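Workshop notebook, Aug 30, 2019
Shelf reset, continued

Started with the white unit today because it's the thing everyone walks past, and because I've been itching to do it since April. Rhona said I could move anything I liked as long as the plant stayed where it gets its light. Deal! The plan was to leave the work surface clear enough to open a laptop and still have elbow room, and to sort the shelves by how often we reach for things. (Old system: whoever had the thing last put it wherever there was a gap.)

Top shelf is for stuff that's big and light. Middle shelf is for books and small things you want at eye level. I'm really pleased with this rule, it settles nearly every argument before it starts. 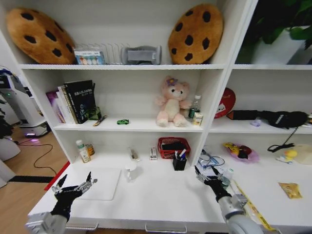
Randi Blomqvist

The cookie cushions are my favorite part of the whole unit, so I gave them the two ends of the top shelf, like bookends. They weigh nothing and if one falls on your head you'll be fine. The white wire rack went between them. I keep wanting to use that rack for folders, since the slots look about right for the thin Marnine ones, but I haven't tried it with a full set yet. To do.

The middle right compartment is still a bit of a grab bag: the red round fan-shaped thing with the cartoon face, the black zip case, the little purple thing. The red round one looks great leaning on the back wall and I'm leaving it. The cable hanging down off the edge bugs me, though. I want a clip for it. Rhona thinks there's a bag of clips in the Pradilcombe box, under the 50 mm brackets. Went to look, got distracted by the brackets (they're lovely brackets), came back without a clip.

Depth note for whoever orders bins: I measured the offcut board from the Živković job and it comes to 1116 mm long, so we could get a nice riser out of it with plenty left over. A riser at the back of a shelf would let the small things stand in two levels and you'd see everything at once. I'd go 64 mm high. Any higher and the books start to feel squashed.

Books next. I tried them flat in a stack first and hated it, you have to lift everything to get at the bottom one. Upright is so much better. The SLAM book is turned cover out, and I think every shelf should have one book like that, it makes you want to pick it up. The green glass goes in front. I worried it would block the title but the bottle is squat enough.

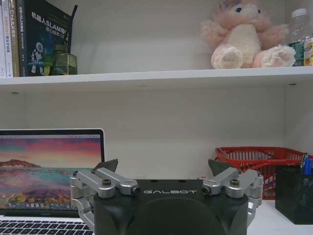 Middle shelf, book end through to the water bottle, laptop below.

Look how well the pink plush sits there! It has those big feet out toward the edge and it holds its spot between the books and the bottle. I had it lying down at first and it looked sad.

One thing I'd change is the water bottle. It's handy there, but it's on the same board as the books and right over the level where the laptop goes, and I don't love that. Rhona says put it down at the far end of the work surface. I say a tray. We may end up doing both.

Left to do:
- clip for the cable
- try the wire rack with folders
- cut the riser (2 coats of the Morkwood white, sand between)
- find out if anyone still needs the small carton next to the bottle, otherwise it can go in the kitchen
- dust the top shelf, I forgot

Rhona added in pencil: "Riser yes. Tray no. Cushions stay."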